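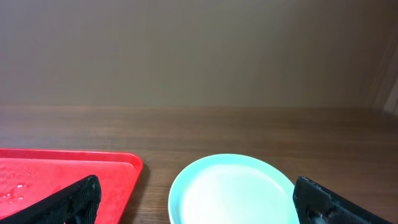 Turquoise plate, red tray, both fingers open.

Clearing the Table, Very Slowly: A Gallery

By September we had run out of excuses, so we started teaching the arm to clear up after lunch. The method is old and humbling. A person moves a pair of handles, the arm copies them, and everything gets recorded: the joints, the gripper, the view from the wrist. Do that enough times and you have something a model can learn from. Do it badly enough times and you have a very thorough record of people being bad at it.

The dish set currently stands at 824 demonstrations. We had planned on 700, and then Su-chen Fu went through the early ones and asked, politely, whether we wanted the robot to hesitate like that.

The picture at the top is the gripper's own view of the turquoise plate, which is the view the driver gets too. Plates are harder than they look from a chair. The rim is low, the fingers are fat, and the table is always exactly where you'd like to put a fingertip. Nandini Pillai's advice to new drivers is to pick a spot on the rim and commit to it. Her advice to experienced drivers is the same, with a sigh.

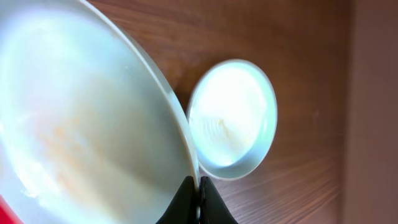
Inley Robotics, Teleoperation and Demonstration Group

Fingers at the rim of the big white plate, with a small dish of something creamy close by on the right. The large plate has a faint tan smear across it. We like leftovers in the data. A policy raised on spotless dishes tends to take the first dab of sauce personally.

The small dish is the reason this layout gets complaints in the driver log. It sits nearly against the rim of its big neighbor, so any sideways wobble at the plate becomes a wobble at the dish as well. One entry from a Friday session reads, in full, "no." We kept the entry and we kept the layout.

How we drive

Two drivers to a shift, swapping every 6 runs. One has the handles and the other watches the table and says nothing helpful. After each run the driver marks it keep, redo, or ask Su-chen. A slow run can still be a keep. A run where the driver stops to think for a long while gets trimmed, as the arm will otherwise learn to stop and think, and it has nothing to think about.

The handles are Idano's, second version, with the stiffer trigger. Everyone disliked it for a week and now won't go back. Recordings are filed under Duris, a project name chosen before any of us arrived and never explained.

Next up is cutlery. Nandini has already asked to be on vacation. If you'd like a turn at the handles before then, the sign-up sheet is on the group page, and beginners get the turquoise plate.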